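648 demos in the sim set as of Wednesday night and I am so happy with this batch!

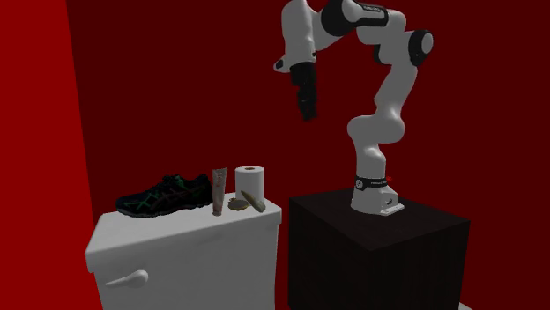
2/ Every episode gets a fresh mix of household stuff and a fresh spot for each item. Satish Shukla wrote the shuffler and it's a joy to use.

3/ My favorite episodes are the messy ones, where I miss a grasp, back off and try again (we keep those in). The Trimar set had hardly any.

4/ Next up: wall colors and lighting, then a first training run on Mensah. Can't wait!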